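# clillix-sync

Replay and time alignment tool for two-arm recordings with fixed and wrist cameras. It reads raw logs, puts joint states and video on one clock, and writes an index per episode. It does not train or run policies.

## Usage

```
clillix-sync index ./raw --out ./indexed
clillix-sync replay ./indexed --episode 28
```

## Known limits

- Joint states are resampled by linear interpolation. Gaps longer than 400 ms are flagged and left unfilled.
- Wrist streams are aligned separately from the fixed stream. Drift over 2 frames fails the check.
- Cable segmentation is experimental. Thin cables on the pale floor panel are often merged with its marbling.

Headset and cable task, two fixed views and one wrist view: 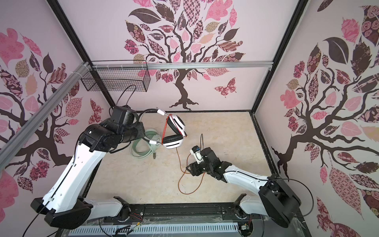
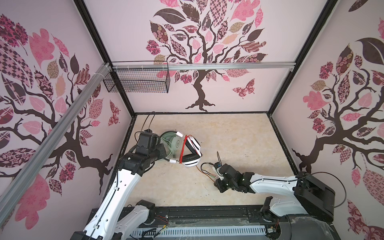
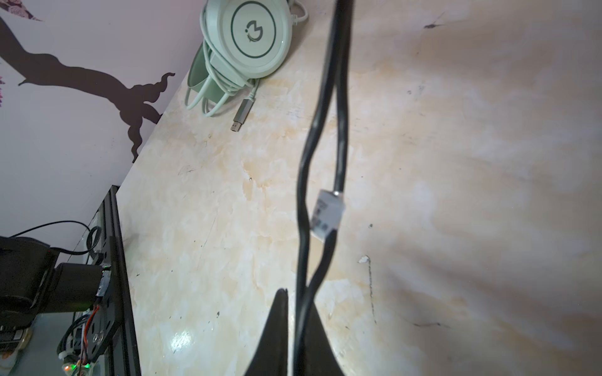
Masks are stored per camera as PNG and are not merged across views. Set `masks: false` in the config to skip them.

## Changes

Apr 11, 2024: index format 3. Older indexes must be rebuilt; `replay` exits with an error if it finds one.

Maintainer: Henrike Fröhlich, Istitz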